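The Guest Room That Is Also Everything Else
Posted Dec 28, 2024 in Small Rooms

We have one spare bedroom, and for most of the year it holds the ironing, the good suitcase, a box of cables nobody will claim and whichever exercise machine we are feeling guilty about. Then somebody's cousin calls and it has to become a bedroom by Friday. I've gotten the changeover down to one evening. Most of what follows I learned by doing it wrong, and the rest came from Nabila Khoo, who used to clean rentals and has no patience with me.

Start with the floor. You will want to start with the closet, where you'll find your high school yearbook and lose two hours. Pick everything up off the floor, put it on the bed, and you now have a deadline, which is bedtime.

Sort it into keep here, move, and toss. If an object makes you give a speech, it goes in move.

Vacuum before you dust if you like vacuuming twice. Otherwise top down: curtain rod, tops of doors, picture frames, headboard, then the floor. Upholstered headboards hold more dust than you want to know about. Use the brush attachment, and go along the seams slowly.

Feed people a little. Guests wake up at 5 a.m. in strange houses and lie there starving out of politeness. Small wrapped snacks they can open without waking anyone are worth more than a fancy breakfast they have to wait for. Skip anything that crumbles, and skip anything with powdered sugar unless you enjoy laundry. 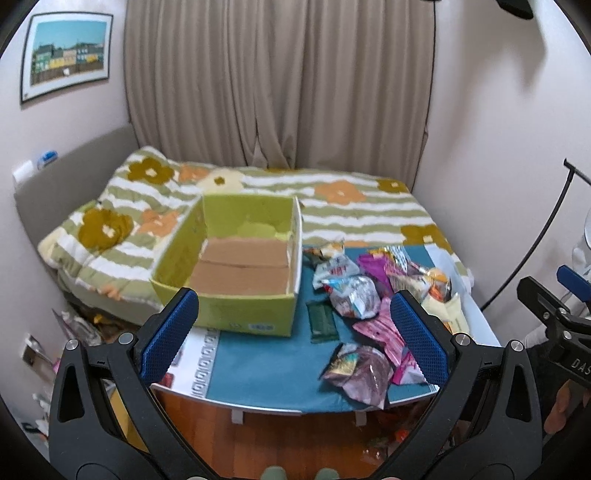
Write down the Wi-Fi password. On paper, in letters a tired person can read. Ours was 287 characters long, or felt like it, until Afiq Jugah stayed for a week in May and came out every morning to ask whether that was a zero. I changed it the day he left. He has not forgiven the timing.

Now the bedding. Wash the guest sheets even if they're clean. Sheets that have sat folded in a closet since spring smell like closet, and no amount of lavender spray will fix it, you just get lavender closet. A short warm wash and a full dry does the job. Take them out while they're still a bit warm and put them straight on the bed, and the creases mostly sort themselves out.

Getting a duvet into its cover: turn the cover inside out, reach in and grab the two far corners, then grab the duvet's corners through them and shake the whole thing down over itself. It takes me 6 minutes, 10 if I'm being watched. If the duvet wanders around inside the cover at night, sew a short piece of ribbon into each corner and tie it on. Safety pins also work, right up until the night they don't.

Patterned covers are kinder than white ones. Coffee, mascara and dog all show up on white by Sunday. 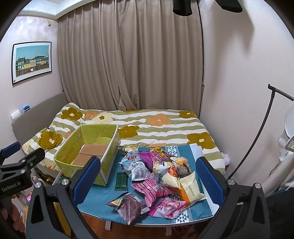

Sleep in the room yourself for one night. I resisted this for years on the grounds that I own a perfectly good bed. But it's how I found out that the window rattled and that the heating pipe knocks at 3 a.m. like it has news. A folded strip of felt fixed the window. The pipe I have simply started warning people about.

Leave a hook and four hangers. Four is plenty, they aren't moving in.

A glass, a lamp they can reach lying down, an outlet they can find without crawling. If the only outlet is behind the bed, run an extension cord out along the baseboard before they arrive, away from where feet go.

When they leave, strip the bed the same day. Leave it till tomorrow and the ironing will be back on it by noon, and you'll be sleeping on the couch next time your own mattress needs airing.

Next week: descaling the kettle, which I have been putting off since Nabila looked inside it.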